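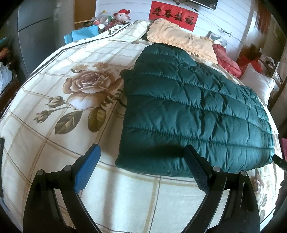
Robot Handling Lab
Handout 4: Comparing finger pads on soft, folded items

Course tutor: Carola Sauerland
Bench supervisor: Sieglinde Reinholz

Read this before Wednesday. You will need your notes from Handout 3 (opening width and pad wear) and the blank results table.

1. What the session covers

Last time we gripped blocks, mugs and boxes. All of these keep their shape when the fingers close. Clothing and bedding do not. A padded jacket gives way under the fingers, slides over itself and then pushes back when you let go. You can close the gripper fully and still be holding only the outer layer.

In this session each pair compares pads on the hand-held two-finger gripper, using a quilted down jacket that has been folded and laid on a bed. The gripper in the picture has a blue textured rubber pad on the left finger and a black textured pad on the right, with the right finger at the lower edge of the jacket. A straight folded edge like that one is where all your trials start.

2. The pads

There are three sets in the drawer.

Belonen: soft rubber, coarse texture. Good hold on shiny fabric. Picks up lint quickly and has to be wiped.

Erner: harder rubber, fine texture. Lasts longer, but needs more squeeze on smooth cloth.

Mixed: one Belonen pad and one Erner pad. Several students asked for this last year after finding that a soft pad on one side was enough to stop slipping. We have not tested it properly and your results will be the first full set.

Write down which pad is on which finger before you start. Left and right are always given from the point of view of the person holding the gripper. If you turn the tool over between trials, the table is no use.

3. Before you start

Check the pivot screws on the linkages. They should be snug, and the fingers should open and close without catching. If a finger has side play, tell Sieglinde and take another gripper. Do not tighten the screws yourself. Last term two linkages were overtightened and the force readings from that bench had to be thrown away.

Wipe both pads with a dry cloth. Do not use alcohol on the Belonen pads.

Start the Joltia logger and squeeze the gripper on nothing three times. The force line should come back to zero after each squeeze. If it drifts, restart the logger and do it again.

4. Trials

Each pair does 8 trials per pad set, in this order.

Edge pinch. Approach the straight folded edge from the front, one finger above and one below. Close until the fabric stops moving. Lift by a hand's width, hold for a slow count of five, and lower.

Ridge pinch. Approach from above and close on one padded ridge between two lines of stitching. Lift as before. Expect this to fail more often. The filling moves out of the way and leaves only a thin fold of fabric between the pads.

Collar pinch. Approach the fold at the far end of the jacket. You will have to reach across the bed, so the wrist angle is different. Note the angle in the last column.

Do the edge pinch four times, and the other two twice each. Refold the jacket between trials. It does not have to be perfect, but the lower edge should be straight.

5. What to write down

For every trial:
Pad set, and which pad is on which side
Type of pinch
Peak force from the logger
Number of layers held (one, two, more, can't tell)
Result: held, slipped, or dropped

"Can't tell" is a proper answer. Please use it. In past years people guessed at two layers for nearly everything and we could do nothing with the column.

A slip means the fabric moved between the pads but stayed in the gripper. A drop means it left the gripper. If the jacket was lifted with the bedspread attached, mark it as held and write "spread" beside it.

6. Background surfaces

Patterned bedding matters for the camera part of the course. A large printed flower or a grid gives the tracking software plenty of points to follow, which helps it work out where the tool is. A plain dark jacket gives far fewer. When the gripper comes in close and the jacket fills most of the view, the Schmieder tracker may lose its position. Move in slowly over the last stretch and keep part of the bedspread in view for as long as you can.

If tracking is lost, stop, back away until the status line returns, and repeat the trial. Keep the failed recording and mark it "T".

7. Last year's figures

The logger files from last year hold 127 usable trials, all on matched pads. Most of the slips were on ridge pinches. Squeezing harder did not help much with those. Look at the force column before you decide that your own slips were caused by a weak grip.

The files are sampled at 800 readings per trial, so do not open them all in one spreadsheet.

8. To hand in

One results table per pair, and a page of text answering these points:

Which pad set would you choose for edge pinches, and on what evidence?
Did the mixed set behave differently when the two pads were swapped over?
How many of your trials would you leave out, and why?

Hand in by 11 on the morning of the next lab. Paper copies go in Carola's tray, logger files in the shared folder under your bench number.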